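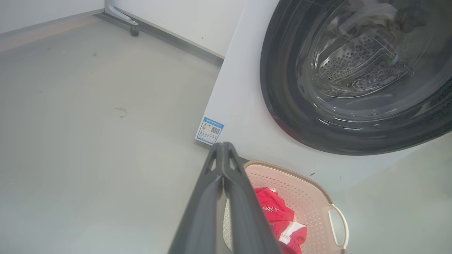 Balthasar Aigner wrote under my post last night that a water bill doesn't double on its own, and that I should read the meter myself before calling the utility. He was right. Thread on what I did, in case you got a bad bill too.

1.
The bill was $501. We're in Clerow, two adults, no pool, no lawn to speak of. The October bill is usually one of the smaller ones.

2.
First thing I checked was whether it was an estimate. Ours has a small E next to estimated readings. No E this time, so somebody or something had read the meter.

3.
The meter is in a box near the curb. I needed a flat screwdriver to get the lid up, and then a rag, as the dial was covered in mud. Wear gloves. Spiders like it down there.

4.
Then the overnight test. Last person to bed takes a photo of the dial, first person up takes another. No flushing, no ice maker, nothing in between. If the numbers move, water is going somewhere.

5.
Ours moved. I did it again the next night to be sure and it moved by nearly the same amount.

6.
My guess was the laundry, mostly as that's where the water goes on weekends. I shut both valves behind the washer and ran the test again. Dial still moved. Opened the valves back up and crossed it off.
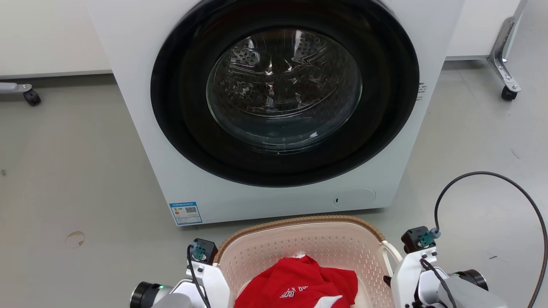
7.
Next, the main shutoff inside the house. With that closed, the dial stopped. Good news - it meant the pipe from the street was fine and the leak was on our side of the wall. The buried line is the expensive one to fix.

8.
Toilets. A few drops of food coloring in the tank, wait half an hour, look in the bowl. Upstairs was clear. Downstairs was blue in ten minutes.

9.
It never made a sound I noticed. The flapper had gone stiff and warped along one side, so it let a thin stream through all day and all night.

10.
The new flapper came from Sollus on Friday. Take the old one with you. I didn't, and had to go back for the wider size.

11.
Installing it is easy. Close the valve under the tank, flush, unhook the chain, pull the ears off the pegs, put the new one on. Leave a little slack in the chain. Mine was too tight on the first try and held the flapper open.

12.
Ran the overnight test one more time. Same numbers in the morning.

13.
I called the utility after that and asked about a leak adjustment. They have a form. It wants the receipt for the part and meter photos from before and after. The woman on the phone, Ms. Baranauskienė, said to allow up to 48 hours for a reply.

14.
Still waiting on the amount. I'll add it to this thread when I hear.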